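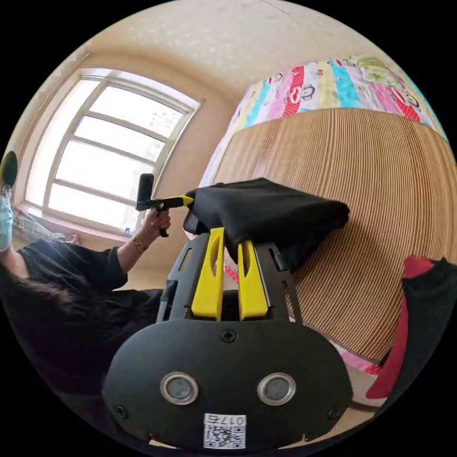 Teaching a Robot to Handle Cloth, Starting in a Bedroom

You do not need a factory to work on robots. Some robot building happens in garages, in shared workshops, and in ordinary rooms with a bed and a window. The work in the picture is being done with hand-held grippers. One of them has two bright yellow fingers, and their tips are pressed against a folded black cloth. A person in a cap and a face mask is holding another one beside the bed.

This page explains what a hand-held gripper is, how one is put together, and why anyone would use one on a pile of fabric.

What is a gripper?

A gripper is the part of a robot that does the job of a hand. Your hand has five fingers, and each one bends in several places. Many grippers have just two fingers. They open and close like kitchen tongs. Two fingers are enough to pick up a sock, a cup, or a block.

A hand-held gripper is a gripper with no robot behind it. A person carries it and does the moving. The fingers are the same kind a robot would have, so the person has to work the way a robot would. You can't use your thumb to help. You can't feel if the cloth is thick or thin, except through the tool.

Why would you build one?

Robots learn some jobs by copying. To copy, they need to be shown the job many times. A camera on the gripper records what is in front of the fingers, and a computer keeps track of how the gripper moves. Later, the computer looks for patterns in all those recordings.

Mei Boateng built her first hand-held gripper at Rastano, a shared workshop where people rent a bench and use the tools. She called her project Preda. Her goal was a small arm that could fold clothes and put them in a stack.

"I started with towels," Mei says. "Then T-shirts. I thought T-shirts would be a little harder. They were a lot harder."

By October she had saved 352 recordings of folding. Some lasted only a few seconds. The longest ones were the shirts with buttons.

Why is cloth so hard?

Try this. Put a wooden block on a table and close your eyes. Ask a friend to turn it. When you open your eyes, it is still a block, and you know how to grab it.

Now do the same with a T-shirt, but have your friend drop it on the table. It lands in a heap. The sleeves may be underneath. The neck may be inside out. Drop it again and you get a different heap.

Engineers have a name for things like blocks: rigid objects. They keep their shape. Cloth is a deformable object, meaning its shape changes when you touch it. Rope, dough, and plastic bags are deformable too.

Color can matter as well. On dark cloth, folds can be hard for a camera to pick out — the shadows and the fabric look nearly the same. It helps to have plenty of light and something paler underneath. A bed with a tan woven mat on it makes a good background for a black cloth.

The parts of Mei's gripper

Fingers. Mei printed hers on a 3D printer from bendy plastic. Each finger gets thinner toward the tip, so it can slide under the edge of a fold. She chose a bright color. That way the computer can easily tell what is finger and what is cloth.

Frame. The frame holds the fingers and keeps them in line. Mei's first frame was solid. It was too heavy, and her wrist got sore. She cut slots in the next one, and the whole tool came down to some 600 grams.

Handle and trigger. Squeezing the trigger closes the fingers. Letting go opens them. A spring does the opening.

Camera. It points past the fingers, toward the work. Mei used a wide lens. A wide lens takes in a lot of the room, but it also makes straight things look curved. Walls seem to bend near the sides of the picture.

Screws. There are 16 in Mei's gripper. She uses only one size, so she needs only one screwdriver.

Number label. If you build more than one gripper, put a number on each. Two grippers can look alike and still behave a little differently, and you will want to know which one made which recording.

One hand or two?

A washcloth can be folded with one gripper. A bedsheet is another matter. With one hand you can lift a corner, but the rest of the sheet follows and bunches up. With two, one hand can hold the cloth still while the other pulls.

Two grippers mean twice as much to keep track of. The computer has to know where each one is at every moment, and it has to line up the recordings so they match in time. Mei claps the two sets of fingers together at the start of each recording. The clap shows up in both, and she lines them up from there.

Try it yourself

You will need two pairs of kitchen tongs and a T-shirt.

1. Lay the T-shirt flat on a bed.
2. Hold one pair of tongs in each hand.
3. Fold the shirt without touching it with your fingers.
4. Do it 5 times. Write down where you got stuck each time.
5. Drop the shirt in a heap and start from there.

Look at your notes. Did you get stuck in the same place? Those are the spots a robot would need to see many times before it could copy you.

Words to know

Gripper: the part of a robot that grabs things.
Rigid: keeps its shape.
Deformable: changes shape when touched.
Recording: a saved copy of what the camera saw and how the tool moved.

Page last checked 20 May 2022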